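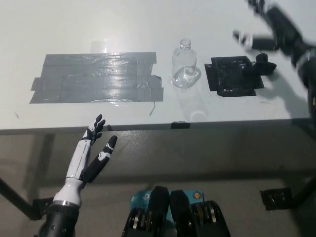
Pladberg cylinder mower

The Pladberg is a hand-pushed cylinder lawnmower made in the town of Cudthorpe by the firm of the same name. It has a fixed bottom blade, a rotating cylinder of curved blades driven by the side wheels, and a wooden rear roller. The mower is sold mainly to owners of small and medium-sized lawns, and is also used on bowling greens and in the grounds of historic houses where engine noise is restricted.

Origins

The Pladberg works began as a repair shop for farm implements. Its owners took in mowers for sharpening during the winter, when there was little other trade, and came to hold a large stock of worn parts from several makers. The first mower sold under the Pladberg name was assembled partly from such parts. It had a cast-iron frame, a cylinder of five blades and a single-piece ash handle, and was heavy enough that the early price list recommended two people for use on long grass.

A lighter model followed once the firm had its own foundry. The frame was made narrower, the handle was split into two tubes joined by a crossbar, and the land roller was changed from iron to beech. This general layout has been kept in every later version.

The firm remained in the hands of the founding family until the works was bought by Lazarević, a maker of garden hand tools. Lazarević closed the foundry and bought in its castings from outside, but kept final assembly and blade grinding at Cudthorpe. Krešimir Dimitrov was appointed works manager at the time of the sale and oversaw the move to ball bearings throughout the range.

Design

The cutting cylinder turns on a steel shaft carried in two side plates. Each wheel contains an internal gear ring, which drives a small pinion on the end of the shaft. A pawl in each pinion lets the wheel run backwards without turning the cylinder, so that the mower can be drawn back over the lawn between strokes. The clicking sound made when the machine is pulled backwards comes from these pawls.

The standard model has a cutting width of 16 inches. Narrower machines were offered for a time but were withdrawn when it was found that most buyers chose the wider one even for very small lawns. The cylinder carries six blades on the standard model and ten on the fine-turf model, which gives a greater number of cuts for each yard travelled and leaves a smoother surface. The fine-turf model is correspondingly harder to push and is unsuited to grass that has been left to grow long.

Height of cut is set by raising or lowering the rear roller. Early machines used a threaded rod at each end of the roller, and both had to be turned by the same amount. A single lever with notched positions was introduced under Lazarević. The rods were kept on the fine-turf model at the request of greenkeepers, who preferred to set the height with a gauge bar.

A canvas grass box was supplied with older machines. It was replaced by a moulded box which hooks over two pegs at the front of the side plates. The two types are not interchangeable without an adapter bracket.

Adjustment and sharpening

The blades of a cylinder mower cut in the manner of scissors, and the gap between the cylinder and the bottom blade must be even along its whole length. On the Pladberg the cylinder is fixed and the bottom blade is moved towards it by a pair of screws. The maker's instructions advise testing the setting with a strip of thin paper at several points along the blade. If the paper is folded instead of cut, the blade is brought closer by a quarter turn of each screw.

Light wear can be corrected by backlapping, in which the cylinder is turned in reverse with grinding paste applied to the edges. A crank for this purpose is sold separately. Deeper damage, such as that caused by stones, requires the cylinder to be reground on a machine. The works accepts mowers for regrinding from October onwards, and owners are asked to remove the handle and grass box before sending them.

Use and reception

The mower has been noticed chiefly in the gardening press. Shigeru Tsuchiya, in a survey of hand mowers, praised the quality of the cut on dry grass but considered the machine poor at dealing with flower stalks of ryegrass and plantain, a failing common to cylinder mowers in general. Tsion Workneh, writing on the care of small gardens, recommended it for lawns of up to 200 square metres and suggested a rotary machine for anything larger or rougher.

Criticism has centred on the weight of the machine and on the price of replacement bottom blades. The change to a moulded grass box was also unpopular with some owners, who found that it held less than the canvas type.

Competition and later models

The main rival to the Pladberg in its own price range was the Zillergate, a lighter mower with a chain-driven cylinder. The chain gave a faster blade speed at walking pace but needed regular oiling and was exposed to clippings. Production of the Zillergate ended after its maker turned to battery-powered machines. Spare chains and sprockets are still made by small suppliers.

Pladberg has produced one powered machine, a battery version of the standard model with a motor fitted above the roller. It was designed by Cornel Moldovan and sold for four seasons. The battery drove the cylinder only, and the user still had to push. A total of 3454 were made before it was dropped from the catalogue.

Identification

Machines built at Cudthorpe carry a stamped plate on the left side plate, seen from the handle. The first letter shows the model and the figures that follow are the serial number. Plates with a raised border belong to the foundry period. A register of early machines compiled by Boonsong Yimyam lists 31 surviving examples of the original iron-rollered type, several of them with later handles.

Paint colour is not a reliable guide to age, as the works repainted many mowers when they were returned for grinding.

See also

Cylinder mower
Lawn roller
Backlapping
Bowling green maintenance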